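Ticket 511: Course video pages time out when opened from the Presville site
Opened: Thursday, August 10, 2023
Product: Prasolell media library
Priority: 3
Status: Pending confirmation

Problem as reported
Staff at Presville open a course page and the video player shows a gray box with a spinner. After 20 seconds the box changes to "Media unavailable." Text and still pictures on the same page load fine. The Tuominen office opens the same pages with no trouble. Started after the weekend network change at Presville.

Environment
Prasolell server hosted by Datent. Presville users go out through the new proxy. Two browsers tried, same result in both. Wired and wireless are the same.

Log

09:10 Asked Presville for the address of one failing page. They sent the first page of the surgical skills unit. Opened it from our side and the video plays from start to end.

09:25 Cleared the browser cache on one Presville machine over remote session. No change.

09:40 Checked the server log for that machine. The page request arrives and is answered with code 200. The video request never arrives. So the request is being dropped before it gets to Datent.

10:05 Turned off the browser extensions on the same machine. No change. Turned them back on.

10:30 Connected the machine to a phone hotspot, which skips the proxy. Video plays. The proxy is the cause or close to it.

11:00 Got the proxy rules from the Presville network team. There are 174 entries in the allow list. The main Prasolell address is in it. The media address is not — it was on the old proxy and was left out of the copy made in January, which the new box was built from.

11:20 Sent a change request to add the media address on port 443. Also asked them to exclude it from content scanning, because the scanner holds large files until they are complete and the player gives up before then.

13:15 Network team says the rule is in. Retested from the same machine. The player now starts in under three seconds. Skipping forward works. Captions load.

13:30 Tested the rest of the unit from Presville. All videos open. Page 1 loaded in full.
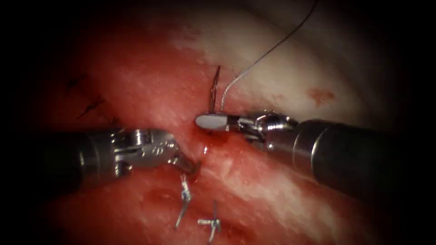

Reply from Presville, 14:05
We tried it in the training room and the videos play now, but two laptops still get the gray box. Both were left on since yesterday. Do they need anything done to them, or should we wait?

14:20 Answered: restart both laptops so they pick up the new proxy file. If the box still shows after that, send the browser version and the time of the failed attempt — we will look for it in the log.

Ticket stays open until Presville reports back on the two laptops.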